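**Hand stops dead above the pick, fault 423**

**efthymia_l**
Our Stallance arm has started faulting on the fruit sort. It comes down towards the second piece, stops, and throws 423. Power cycling clears it for 60 seconds or so at most. 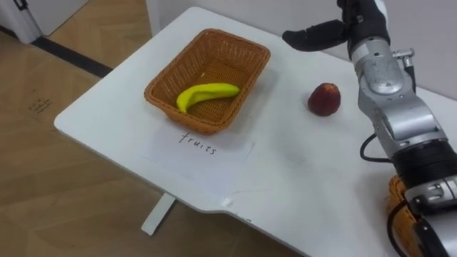 *Banana in the fruits basket, red one still on the table.*

**chala_tech**
Look at the black cable looping off the side of the arm. I'd say it's pulling on the connector at full reach. Clip it closer.

**Makris_A**
Disagree. Ours threw 423 with the cable tied down properly. It was the wrist encoder.

**chala_tech**
Maybe, but a clip costs nothing - try that first.

**Makris_A**
Fine, but hit the e-stop before anyone puts a hand near it. Ours let go of the hold without warning and dropped onto the table.

**efthymia_l**
Cable clipped, same fault after 110 cycles. Wrist is coming off tomorrow. Anastasia, which encoder did you order?

**Makris_A**
The Fusska one, part 3782.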